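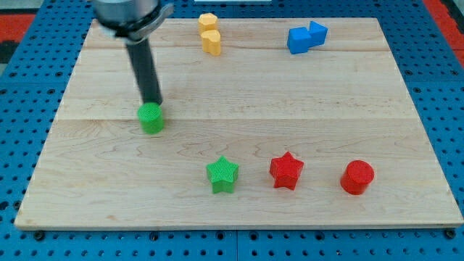 Der zweite Zwischenbericht im Projekt Jasenton umfasst die Zeit seit der letzten Mittelfreigabe und hat seinen Schwerpunkt beim Vorführtag in unserer Werkhalle. Gezeigt wurde die Tischaufgabe, die im Antrag unter Arbeitspaket 3 beschrieben ist: Ein Roboterarm verschiebt kleine Formteile auf einer ebenen Fläche nach einer gesprochenen oder getippten Anweisung. Als Arbeitsfläche dient das helle Holzbrett auf dem blauen Lochplattentisch, darauf liegen die Teile in Rot, Grün, Gelb und Blau. Der Arm greift nicht, er schiebt mit einem schlanken schwarzen Stab. Wir haben uns bewusst für diese einfache Anordnung entschieden, weil Besucher ohne Vorkenntnisse sofort beurteilen können, ob eine Anweisung richtig ausgeführt wurde.

Start Projekt Berichte Termine Partner Kontakt

Ablauf des Vorführtags

Der Vorführtag fand am 2. September statt. Eingeladen waren Betriebe aus der Region, zwei Berufsschulklassen und die Ansprechpartner der Förderstelle. Nach der Anmeldeliste kamen 85 Personen. Die Halle war von zehn bis siebzehn Uhr geöffnet. Die Gruppen wurden am Eingang eingeteilt und nacheinander an den Tisch geführt, jede Gruppe hatte 23 Minuten. Das war für die Schulklassen ausreichend, für die Fachbesucher eher knapp. Mehrere Gespräche mussten in den Besprechungsraum verlegt werden, wo Denise Lockwood die Fragen zu Kosten und Lieferzeiten übernommen hat.

Die Vorführung selbst leitete Reece Bainbridge. Er erklärte zu Beginn jeder Gruppe kurz die Sicherheitsregeln und den Not-Halt und ließ dann die Besucher die Anweisungen formulieren. Vorgegeben war nur, dass sich eine Anweisung auf die Teile auf dem Brett beziehen muss. Typische Eingaben waren »schiebe den grünen Zylinder zum grünen Stern« oder »bringe die blauen Teile zusammen«. Einige Besucher haben absichtlich unklare Sätze ausprobiert, zum Beispiel »räum mal auf«. Solche Eingaben werden vom System bisher mit einer Rückfrage beantwortet.

Ergebnisse

Über den Tag wurden 203 Anweisungen protokolliert. Die Auswertung nach Art der Anweisung liegt als Anlage 2 bei, deshalb hier nur die wesentlichen Punkte.

Anweisungen, die ein einzelnes Teil und ein eindeutiges Ziel nennen, werden zuverlässig ausgeführt. Hier sehen wir keinen weiteren Entwicklungsbedarf innerhalb der Projektlaufzeit. Der Arm fährt das Teil von der passenden Seite an und korrigiert, wenn es sich beim Schieben verdreht. Gerade das Nachkorrigieren wurde von den Fachbesucherinnen und Fachbesuchern positiv bewertet.

Schwieriger sind Anweisungen, bei denen mehrere gleichfarbige Teile gemeint sein können. Wenn zwei Teile derselben Farbe eng beieinander stehen, schiebt der Arm teilweise beide. Das Verhalten war aus den internen Tests bekannt, trat am Vorführtag aber häufiger auf, da die Besucher die Teile gern zu Gruppen zusammenschieben ließen und danach wieder einzelne davon ansprachen. Yolotzin Arellano arbeitet an einer geänderten Anfahrt, bei der der Stab zuerst seitlich zwischen die Teile geführt wird. Erste Versuche damit laufen, ein belastbares Ergebnis gibt es noch nicht.

In 16 Fällen wurde der Lauf von Hand abgebrochen. Die meisten Abbrüche betrafen Teile, die zu nah am Brettrand lagen. Der Arm darf aus Sicherheitsgründen nicht über die Kante hinaus arbeiten und kommt dann nicht mehr hinter das Teil. Für die nächste Vorführung wird ein Randstreifen festgelegt, in den nicht geschoben wird. Die Änderung ist klein und kann ohne zusätzliche Mittel umgesetzt werden.

Störungen

Am Vormittag musste die Vorführung einmal unterbrochen werden. Ursache war die Spracherkennung, die bei dem Geräuschpegel in der Halle ganze Sätze nicht erfasst hat. Wir haben auf Texteingabe umgestellt und sind bis zum Schluss dabei geblieben. Das Mikrofon der Firma Poreo ist für ruhige Räume ausgelegt, ein Richtmikrofon ist inzwischen angefragt. Das Angebot wird nachgereicht.

Die Klemmung des Stabes hat den ganzen Tag gehalten. Im Frühjahr hatte sie sich mehrfach gelöst, die neue Ausführung von Truvix scheint das Problem zu beheben. Wir prüfen sie weiterhin zu Beginn jedes Arbeitstages.

Rückmeldungen der Besucher

Es wurden Rückmeldebögen ausgelegt. Der Rücklauf war schwächer als erhofft, vor allem am Nachmittag. Aus den Bögen und den Gesprächen ergibt sich folgendes Bild: Die Bedienung über einfache Sätze wurde verstanden und brauchte kaum Erklärung. Kritisch gesehen wurde die Geschwindigkeit. Mehrere Betriebe haben gefragt, ob der Arm schneller fahren kann. Technisch ist das möglich, für Vorführungen mit Publikum bleiben wir aber bei der reduzierten Geschwindigkeit.

Drei Betriebe haben Interesse an einem Folgegespräch angemeldet, darunter die Firma Bellamy, die Kleinteile von Hand vorsortiert. Stuart Heywood hat dort bereits einen Termin vereinbart. Ob sich die Schiebeaufgabe auf deren Teile übertragen lässt, ist offen. Die Werkstücke sind flacher als unsere Formteile und könnten unter den Stab geraten.

Die Lehrkräfte der Berufsschulen wünschen sich Unterlagen für den Unterricht. Das war im Antrag nicht vorgesehen. Wir bitten um Mitteilung, ob dafür Restmittel aus der Position Öffentlichkeitsarbeit verwendet werden dürfen.

Stand der Mittel und Personal

Die Ausgaben liegen im Plan. Bei den Sachkosten ist die Position Bewirtung leicht überschritten, der Betrag wird aus Eigenmitteln gedeckt. Die Aufstellung mit Belegnummern findet sich in Anlage 3. Beim Personal gab es eine Änderung: Evie Pilkington hat die Auswertung der Protokolle übernommen und ist dafür mit halber Stelle im Projekt. Die Stundennachweise sind beigefügt.

Nächste Schritte

Bis Ende Oktober sollen die geänderte Anfahrt und der Randstreifen fertig sein. Danach wiederholen wir den kompletten Satz der protokollierten Anweisungen ohne Publikum, damit die Ergebnisse mit denen des Vorführtags verglichen werden können. Ein zweiter Vorführtag ist für das Frühjahr vorgesehen, dann mit längeren Zeiten für die Fachbesucher und getrennten Terminen für die Schulen.

Offen ist von unserer Seite noch die Verlängerung des Mietvertrags für die Halle. Der Vermieter hat eine Antwort angekündigt, sie lag bei Abgabe dieses Berichts nicht vor.

Anlagen: 1 Ablaufplan, 2 Auswertung der Anweisungen, 3 Kostenaufstellung, 4 Stundennachweise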